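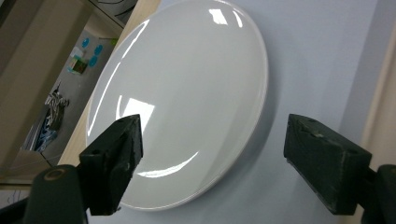 Sulero Kitchen Products – Customer Documentation Team

4. First use of the Kingi countertop dishwasher

Please read section 3 (Water connection) before you continue. The machine must stand level, and the drain hose must not be bent.

4.1 Rinse cycle without dishes

1. Open the water tap fully.
2. Check that both racks are empty and that the filter is turned to the locked position.
3. Close the door until you hear the click.
4. Select program 2 and press Start. The program takes some 60 minutes.
5. When the display shows End, wait 5 minutes and then open the door.

Note: A little water may stay around the filter after this cycle. It is normal and you don't need to remove it. 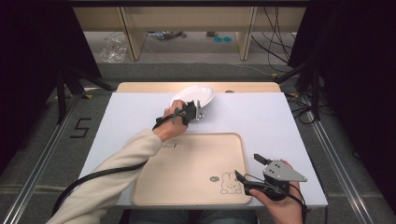
4.2 Setting the water hardness

The machine leaves the factory with hardness level 2. If you live in an area with hard water, white marks can remain on glasses and plates, and the level should be higher. Your water company can tell you the value.

1. Switch the machine on, but do not start a program.
2. Hold the Salt button until the number on the display blinks.
3. Press the same button again to change the level. The highest level is 7, and after it the display goes back to the lowest.
4. Wait until the blinking stops – the level is now saved.

Caution: Fill only dishwasher salt into the salt container. Detergent in this container will damage the softener, and such damage is not covered by the warranty.

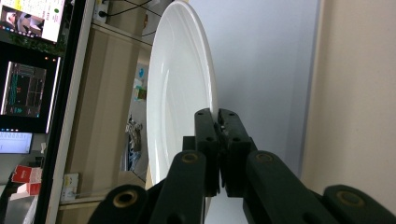

4.3 Loading the lower rack

Put large plates at the back and small ones in front, all facing the center. Leave a free space between them. Before each start, turn the spray arm once by hand to be sure that nothing blocks it.

Owners of the older Skirkach model: the salt button is on the left side of the panel. All other steps are the same.

Revised August 16, 2020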